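To: rumdale-glaze
Date: 9 December 2021
Subject: Re: Vudard clear, pinholes at cone 6

> Pinholes again on the Vudard clear, second load since
> October. Bisque was cone 06, fast. Is a slower bisque
> enough or do I need a hold at the top of the glaze firing?

Try the bisque first. Slow to 108 F per hour between 1,400 and 1,700 F, vents open, and leave the glaze schedule alone for one load. If pits remain, add a 15 minute hold at peak. Sieve the bucket too.

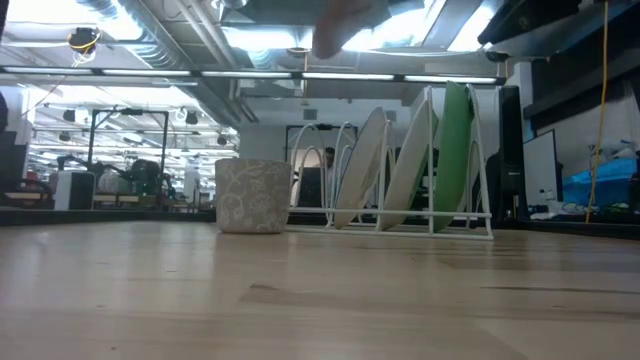

Cup with a faint pattern, plates in the rack.

My notes on the Sorov base can wait until the kiln elements are replaced.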